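Home Forum > Laundry and Linen > Folding, Storage, Sorting
Topic: Microfibre stack, folded or thrown in a tub?
324 views, 3 pages, showing page 1

gumleaf_deb wrote:
Getting a bit sick of being told there's a correct way to fold cleaning cloths. My sister-in-law swears by the Skorkus method, where you fold in half, half again, then in thirds, and supposedly the pile stands up by itself and you "save a shelf". I've gone along with it for a fortnight and I can't see what I've gained. They're cloths. They're going to wipe the stovetop.

Anyway, this is where I got to this arvo. Table cleared down, cloths at the back against the wall, everything else still in the basket. Tell me what that's done for me that a bucket wouldn't.

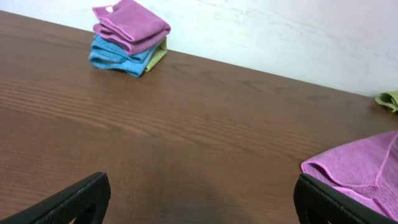 Pink one on top, blue under it. Tag showing, before anyone starts.

I'll also say that the reddish-brown colour of that table shows every bit of dust, and no folding method has fixed that either.

tubs_not_towers wrote:
Tub. Always a tub. I had a drawer of beautifully folded microfibre once and the first time someone wanted a blue one from underneath, the lot was on the floor. Your stack's already on a bit of a lean if you ask me.

Wenceslao Palma wrote:
I fold mine and I'll defend it, but only a bit. Folding lets me sort by colour. Pink for bathroom, blue for glass, and I can see at a glance what I've got left. In a tub they all end up in a wad and you grab whatever. The Skorkus business with the thirds is overcooked though. Half and half again does it.

Two things I'd question. One, pushing them up against the wall. Yours has a few grey smudges on it and you've just wiped out the point of clean cloths. Two, did you dry them on hot? It wrecks the pile.

gumleaf_deb wrote:
Line dried, thanks. And the wall's been like that since we moved in. I've been at it with sugar soap, I've been at it with one of those white sponges, and all I did was move the grey to a different spot. I don't believe a cloth picks up a scuff by leaning on it.

Wenceslao Palma wrote:
Fair enough on the scuff. I'd still pull them forward a hand's width.

ironbark_77 wrote:
Has anyone got any evidence for colour coding at home? In a hospital kitchen, sure. In a three-bedroom place with one bathroom I reckon people use whichever one is closest and then tell the internet they've got a system.

tubs_not_towers wrote:
Hear hear.

Aušra Mägi wrote:
I keep to mine, ironbark, and there are five of us here. You put the bathroom ones in the bathroom. It isn't complicated.

What I would like to know, Deb, is what's in the basket. Cloths are the easy part of any wash. Show us the winter stuff and then we can talk about whether folding works.

ironbark_77 wrote:
Aušra, five people all using the right colour? Including the teenagers?

Aušra Mägi wrote:
The teenagers don't use any colour.

gumleaf_deb wrote:
All right, since you asked. I can't fold this sort of thing and I don't think anyone can. Ribbed on one side, fluffy teddy-type stuff on the other, and it bunches up the second you let go of it. Halves, thirds, whatever you like, it just puffs back into a lump. Sorry it's so blurry.
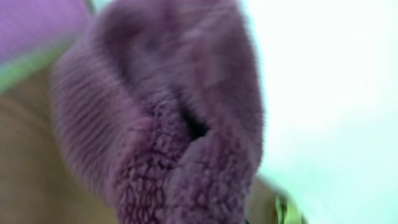

Fleecy, Sherpa and Other Awkward Knits

(Moderator note: replies from this point are filed under the heading above so people can find them by search. Still the same topic, carry on.)

tubs_not_towers wrote:
Is that a sock or a cuff? I've looked at it on the phone and on the laptop and I'd not put money on either. Nice purple.

Wenceslao Palma wrote:
Whatever it is, the curly side seems to be facing out in the middle. I wouldn't put it away like that. The curly side catches on everything, you open the drawer in June and it's wearing half your other jumpers' lint. Turn it so the ribbing is on the outside, lay it flat, one fold, stop.

ironbark_77 wrote:
One fold and stop is just "putting it in a drawer".

Wenceslao Palma wrote:
Yes. That's my advice.

Aušra Mägi wrote:
I disagree about ribbing out. Ribbing stretches if it's on the outside of a tight fold all summer. I leave sherpa linings out and put them on the top shelf with nothing over them. The pile matts down if you stack weight on it and then you're in there with a pet brush trying to lift it. Ask me how I spent last autumn.

gumleaf_deb wrote:
So that's one for ribs out, one for fluff out, and neither of you has tested it. This is what I mean about methods.

If I hear "vacuum bag" next I'm logging off.

hills_hoist_harry wrote:
Vacuum bag. I've got the Trustent ones, big size, and all the fleecy gear goes in there in October. Takes up no room at all.

gumleaf_deb wrote:
Harry. What did you pay and do they still hold the seal?

hills_hoist_harry wrote:
$70 for the set. Two still hold. The other one lets go overnight and you wake up to a doona-sized pillow in the cupboard.

tubs_not_towers wrote:
So one in three is a dud and it flattens the fluff, which Aušra's just told us not to do. Seventy bucks. I could get a lot of tubs for that.

hills_hoist_harry wrote:
It fluffs up again with a shake. Mostly.

ironbark_77 wrote:
"Mostly" is doing some work there, mate.

Aušra Mägi wrote:
Deb, try one shelf my way and one drawer Wenceslao's way over the summer if you have enough pieces. At least then someone on this forum will have compared something. And leave the microfibre out of it, the cloths are fine as they are.

gumleaf_deb wrote:
Might do. I've got a few bits in the same sort of stuff so it'd be a fair go. I'm not promising to remember which was which. The cloths are going in a bucket under the sink tonight and if my sister-in-law opens the cupboard that's her problem.

Wenceslao Palma wrote:
Put a peg on the drawer one.

Last post 30 Oct 2026. Go to page 2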